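Stornden Forum > Small Automation > Arms and Grippers
Thread: Right arm losing its grip height after a restart

flatwasher
Posted 9 November 2018

Two-arm bench cell, black top, both arms fixed to the table. The left one behaves. The right one has a problem I can't pin down and I'd like some ideas before I take the wrist apart.

After a cold start the gripper on the right arm comes back to its home pose tilted. It's a small amount, but when it's holding a long tool the tip ends up 4 mm low. If I warm restart without cutting power, it comes back fine. If I cut power and leave it overnight, it's off again in the morning.

What I've done so far:
Re-ran the homing routine.
Tightened the base bolts.
Swapped the fingers for the spare set.
Changed the speed limit from 600 to 400 in case it was overshooting.

None of that made a difference. Controller is a Flurkness, firmware 751.

kettle_and_cog
Posted the same morning

Did you check the base bolts with a torque wrench or by hand? I had a bolt that felt tight and wasn't.

flatwasher

Torque wrench. All good. I also put an indicator on the base while pushing the elbow and it doesn't move.

Hamish Trevaskis

If a warm restart is fine and a cold one is bad, it isn't the base. The arm sags when the power goes off, the brake on the wrist joint lets it slip a hair, and the controller comes up believing the last position it saved. Look at the wrist brake.

dunnock22

I don't agree. If the brake slipped, the encoder would see it on power up, because those wrist joints read absolute position. He'd get a following error or at least a line in the log. My money is on the cable. If the cable at the wrist is too short or too stiff after a cold night, it pulls on the housing. Once the arm has run for a while the cable softens up and the problem goes away.

Hamish Trevaskis

They read absolute within one turn of the motor. The turn count is held by a battery on the older ones. Which wrist is it, the old or the new?

flatwasher

Old one, with the two small holes on the face of the housing. No following error in the log. I didn't know about the battery. Where is it?

Hamish Trevaskis

Under the cover on the back of the forearm, three screws. Don't pull it with the power off or you lose the zero and have to do the full calibration. Leave the controller on, stop engaged, then change it.

kettle_and_cog

A dead battery would lose whole turns though, wouldn't it? That's a lot more than 4 mm at the tip. I'd expect the arm to be pointing at the ceiling.

Hamish Trevaskis

Fair point. With the gear ratio in that wrist one motor turn is a couple of degrees at the output. On a short finger you'd hardly see it, on a long tool you would. But I'll admit it would come out as a fixed step and always the same size. Is it always the same size?

flatwasher

No. Between 2 and 4, depending on the morning. Heating in the shop is off at night.

dunnock22

Then it's not turns. Cable.

Fiona Niven

Before anyone opens anything, do a test that separates the two. Cold start, measure the tip. Then unclip the cable from whatever is holding it along the arm so it hangs free, leave it plugged in, don't move the arm, and measure again. If the tip comes up, it's the cable. If it stays where it is, the joint itself is off and Hamish is closer.

Also measure against something that doesn't depend on the other arm. People with two-arm cells like to line one gripper up against the other and then they're chasing two errors.

flatwasher

Guilty of that last one. I'll set up a fixed target and do it tomorrow with everything cold.

One more thing that may matter. I moved the cable in March when I had the wrist off for new seals. Before that it ran on the inside.

dunnock22

That matters a lot.

flatwasher

OK, did it. Cold start, tip 3 mm low against the target. Unclipped the cable at the forearm and the tip came up by almost all of that. Clipped it back, down again. Did it twice more to be sure.

Left to do is finding the right amount of slack. With too much of it the loop could catch when the wrist turns over. I'm setting that now with the long stick in the gripper and the blue block as the target.

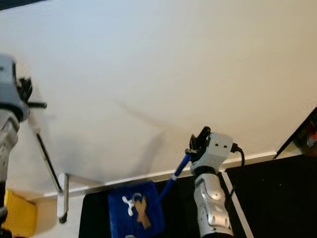

Right arm over the block, cable curving down from the wrist.

kettle_and_cog

Nice clear way to check it. What clip are you using on the forearm?

flatwasher

The plastic ones that came with the arm. They grip hard. I think half the trouble is that the cable can't slide through.

Fiona Niven

Use a hook and loop strap there, and don't pull it snug. You should be able to move the cable back and forth through it with two fingers. Keep the hard clip down at the base where nothing bends. Then run the wrist slowly to both ends of its travel and watch the loop the whole way.

Hamish Trevaskis

I'll give dunnock22 the cable. I'd still look at that brake. A healthy wrist shouldn't let a cable push it around by that much, cold or not. If the joint holds its position, the cable can pull all it likes and you'd only see a bit of flex.

dunnock22

It's a light wrist. There's flex in the gearbox and in the gripper mount too. Three millimeters at the end of a long stick is a very small angle.

Hamish Trevaskis

Maybe. Ó Dubhghaill sell the brake disc on its own if it comes to that, so you don't have to buy the whole joint. Clanum only do the full assembly, last I looked.

flatwasher

Strap is on. Loop clears the housing at both ends of travel. Cold start this morning was under half a millimeter, which I can live with for this job. Speed limit is back up to 600.

I'll order a brake disc anyway and measure the old one when I next have the cover off. Will also change the battery then, with the controller on.

Fiona Niven

Write the cable route down somewhere, or take a marker and put a line on the arm where the strap goes. Next time the wrist comes off you'll want it.

flatwasher

Marked it. Does anyone have the wear limit for that disc? The manual gives the new thickness and nothing else.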